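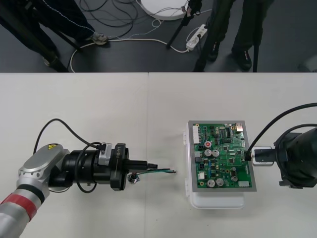
Handout 7: Handling Rules for Two-Arm Cable Work
M. Haslam, March 2020

Rule 1. Hold the connector by its housing. Wires make a handy leash, and a poor one - Hartley lab retired 150 harnesses learning this.

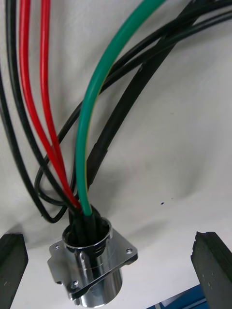 Rule 2. Open the fingers fully before approach. Metal shells scratch, and so does your grade.

Rule 3. Leave slack between the arms.
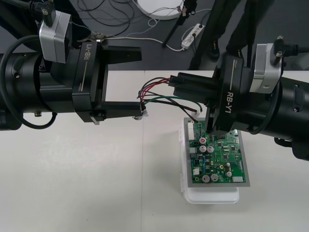

Wires sagging between two grippers, board below.

Rule 4. One person calls "moving." Two people calling it is a choir.

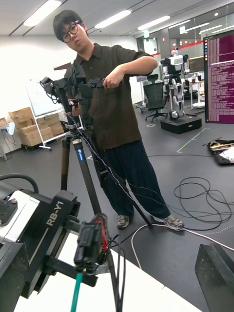
Rule 5. Route floor cables before power-on. Write down where they went.

Related
Handout 6: Stop Buttons
Sarby Bench Checklist

Comments
jinik: Does Rule 4 apply in June retakes?
Allolen: Yes. Also to you.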